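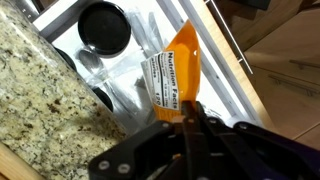
Magdy Shawky
Kitchen and storage writer, Sukance

How to sort out a drawer of sachets and lids

Most kitchens have one drawer that takes whatever has no other home. Sauce packets go in, then drink sachets, then the lids of takeaway tubs and a few things still in their plastic bags. You can put it right in an afternoon with a cloth and a couple of small boxes.

1. Clear a stretch of worktop and take everything out. Pull the drawer as far as it will go, as round lids tend to slide to the back and sit under the edge of the worktop.

2. Wipe the inside. A white drawer shows every drip of old sauce, so use warm water with a little washing-up liquid, then dry it well.

3. Go through the sachets one at a time. Look for a date on the front, the back and along the seal. The orange packet has a Nutrition Facts panel running lengthways, and small print like that is easier to read if you hold the packet upright in good light. Throw out anything swollen, sticky or past its date.

4. Match lids to tubs. Any lid without a tub goes in the recycling, if your council takes that plastic. Stack the rest by size, largest at the bottom.

5. Deal with the clear bags. Open each one, decide whether you want what's in it, and keep a bag only if it protects something.

6. Put things back. I stand sachets on end in a shallow box, tallest behind – mine is a Jika tray, 32 cm long, but a cut-down cereal box does the same job. Lids go beside it, on edge if the drawer is deep enough.

Check the dates again in October, and move anything close to its date to the front of the box.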